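# Saturday at the Blackwood Fruit Fair

I went in expecting to be sold something, and I came home with four pomegranates and a sore back. 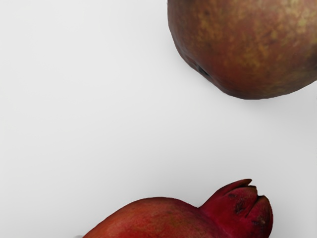

Is the fair worth the drive? For the tasting hall, I'd say so, as long as you get there before ten and leave your card in the car.

Parking is a field. They charge for the field, then charge again at the gate, and the website mentions only one of these. The program promised 211 stands. Stand numbers do go up to 211, but whole rows in the back shed were bare tables with a number taped to them, so I'd treat that figure the way I treat the serving size on a bag of chips.

The tasting hall was the good part. Growers cut fruit in front of you and mostly let you eat in peace. I tried a pale, nearly pink pomegranate that was sweeter than anything my supermarket carries, and a dark one so sour that the man next to me had to walk it off. The woman cutting them told me color tells you very little about taste and that I should go by weight. I tested this with my own purchases. Three heavy ones were excellent. The fourth, also heavy, was brown inside.

Then there was the Falow talk at eleven. Falow sells a juice "program" and had the biggest tent. The speaker showed a slide saying 400 customers felt better after a month. Better than what? A hand went up and asked if anyone had been given plain grape juice to compare, and we were told questions would be taken at the end. At the end there was a discount code. The juice itself is fine. It tastes like pomegranate juice and costs like perfume.

Lovex, at stand 202, had a hand-cranked press that I wanted to dislike. It's heavy and ugly, and it got a full glass out of two fruits while I watched. I asked how you clean it and got a long answer — never a good sign — involving a special brush, sold separately.

The orchard tour left at one and was run by Vimness, the co-op that owns the land behind the sheds. It was billed as "walk among the trees" and we did walk past them, on a gravel road, behind a rope. Our guide knew her pruning, though, and was frank about splitting: heavy rain after a dry spell, and half a row can go in a week. She wouldn't say what the co-op pays its growers. I asked twice.

Food was overpriced except for the lentil soup near the east gate. Bring cash for that one, and bring your own bags. The ones they hand out tore before I got back to the field.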